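Speaker notes – house rules for a shared robot table

Hi everybody, and thanks for staying past the coffee! I'm going to talk about rules, the boring kind, taped to the wall. We had 26 of them at Viltarach and people followed maybe the first page, so we cut them down.

Rule one: the layout is part of the test. (Slow down here.) Colander, plate with the ketchup on it, little blue bowl, toaster oven to the right. If you nudge the plate, you write it down. We threw out almost 400 runs over stuff like this and I'm still sore.
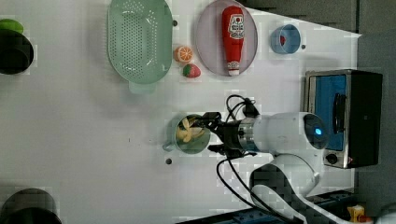
Rule two: know your gripper before you write your limits

Force and speed limits belong to the hand as well as the arm. Pointed fingers that spread out like petals need their own sheet, and I'd want a fresh one signed every time the hand gets changed. Also – read the warning labels on the equipment, out loud if you're new. (Pause, ask who has done this.)

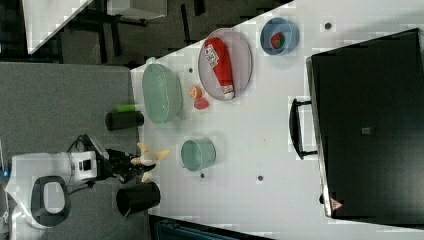
Rule three: cables and the clear zone

Loops of cable are my pet peeve. Trace each one with your finger before power-up, arm parked, and ask what it could catch on at full reach. Then pick a patch of table that stays bare, like the open stretch between plate and oven, and keep your coffee out of it. Please!
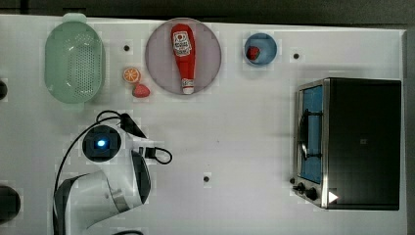 Paraschiva Ghiță wrote back on the draft that a clear zone only works if it's marked with tape, and that the rule should say who gets to move the tape. Fair point, I've added it to the handout. Questions next, then the Jurerville checklist.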